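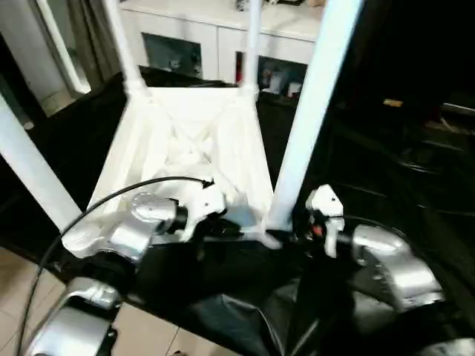 The printed frame on the workshop bench, with both arms of the robot in reach of it.

Staromlow Workshop: progress on the two-arm build

Members will recall that the shared workshop agreed last April to set aside bench space for a two-arm robot, to be built and run by those who use the room. The project, known as Jadumden, has now moved from assembly to its first handling trials, and the build group has asked that a short account be given to the wider membership.

The present work concerns the white printed frame. It has a square opening at the top, tapering sides and a lattice of crossed bracing within, and was drawn up as a test piece for handling with both arms. Its posts differ in thickness and lean at different angles, so that a grip which suits one will not necessarily suit another. The parts were printed in the workshop over 19 hours and used 532 grams of filament. The design files are held in the Jadumden folder on the members' drive.

Edgardo Magbanua, who leads the build group, reports that the arms themselves have given little trouble. The greater part of the group's time has gone on the grippers. The first set of fingers, made to a pattern supplied with the Histinora control board, flexed under load and was withdrawn. The fingers now fitted are white, short and fixed with screws, and may be changed at the bench without removing the wrist.

"We would like every member to be able to fit a new finger and try it the same evening," Mr Magbanua said. "The frame gives us something to compare them on."

Cabling remains under review. The lead to the left gripper at present runs over the arm in a long loop, and the group intends to fit clips along its length before any faster movement is attempted. Members with experience of cable routing on moving machinery are invited to make themselves known at the desk.

The following arrangements apply until further notice. The black table is reserved for the project, and no tools or unfinished work should be left on it. The arms may be powered only when 2 inducted members are present – one at the controls and one at the stop switch. Loose sleeves and lanyards are to be removed beforehand. Inductions will be held in the Marsden Room on 14th January and may be booked through the usual form.

The project has been granted £800 from the equipment fund for the coming year, to cover replacement motors, filament and a second stop switch. Receipts should be handed in with the project name written on the back. A further report on the handling trials will be printed in the spring issue.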